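Clustgate Publishing Support – Student and School Media
Ticket: Opinion page survey hides consent statement and shortens responses

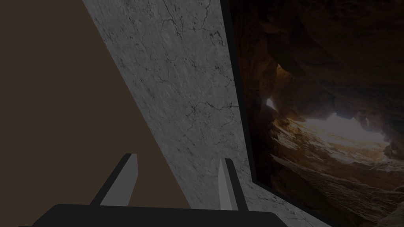
The editorial staff of the Fevley School newspaper has reported two faults in the reader survey attached to its opinion page on language discrimination. The first concerns the consent statement, which should appear above the opening question and is instead covered by a solid panel. The panel is a flat, dark brown with no texture, very close to the large surface on the left of the picture, and readers have taken it for part of the page design. The second fault concerns written answers, several of which reach the editors without their closing sentences.

Status: Resolved
Priority: High
Submitted by: Annapurna Achari, faculty adviser
Assigned to: Loïc Besson, Publishing Support
Also copied: Levente Sárközi, student opinion editor
Theme in use: Győri
Survey module: Pomo
Opened: 17 July 2024

Original report

The survey asks students and families whether they have been mocked or corrected at school for speaking a language other than English, and whether they believe the school responded properly. Respondents are told that their names will be withheld unless they choose otherwise. That promise is contained in the consent statement. If the statement cannot be read, we do not believe the answers may be used in print.

We have received 34 responses. Publication of the accompanying editorial has been placed on hold. We request that the survey be closed to new entries until the statement is visible, and that no response be deleted in the meantime.

– A. Achari

Entry 1 – L. Besson

Received and confirmed. The survey has been closed to new entries. All existing responses have been retained, and a copy has been placed in the restricted folder for your account. Please confirm the following:

Browser and type of device on which the panel was seen
Whether the opinion page was moved to the Győri theme before or after the survey was attached
Whether the shortened answers were read on screen, in the exported file, or in both

Entry 2 – L. Sárközi

The panel is present on the school's laptops and on my own phone. It does not appear when I am signed in as an editor, so the fault was missed when we reviewed the page. The survey was built in May under the previous theme and carried over when the page was moved. The shortened answers are complete on screen. They are shortened only in the exported file, which is the version the opinion staff reads from.

One of the affected answers comes from a parent who describes a meeting with the school. In the export, it ends before she states that she does not wish the meeting to be identified. Had we relied on the file alone, we might have printed details she asked us to leave out.

Entry 3 – L. Besson

Thank you. The panel is the notice block from the previous theme. Győri does not use this block, but it was kept during the move and is drawn over the consent statement for any visitor who is not signed in. The block has been removed from the page. Please view the survey while signed out and report the result.

The export is a separate matter. Pomo stores answers in full, but the export template applied to your account ends each answer at 3,000 characters. I have passed this to Nnamdi Aliyu on the data team. Until he replies, the exported file should not be used for quotation.

Entry 4 – N. Aliyu

The limit was set in an older template and has been lifted for this account. A new export was run and compared with the stored answers. Six answers had been shortened in the earlier file – all six are now complete. The earlier file has been withdrawn from the download page. Copies already saved by staff must be deleted locally, as we have no access to them.

Name and e-mail columns are turned off in the new export. They may be turned on only by the adviser's account.

Entry 5 – A. Achari

The consent statement is now visible on the laptops and on two phones, signed in and signed out. Local copies of the earlier file have been deleted.

The matter of the existing responses remains. After consulting our publications adviser for the district, Gergely Pálfi, we will write to each respondent who left an address, enclose the full statement, and ask for permission again. Answers without a renewed permission will not be quoted or counted. The editorial will state that the survey was reopened and why.

Entry 6 – L. Besson

Noted. The survey has been reopened under the same address. Responses received from this point are marked "Series B" in the export so that the two groups can be kept apart. The restricted copy of the first group will remain in place until the adviser requests its removal in writing.

Ticket closed with the agreement of the submitter.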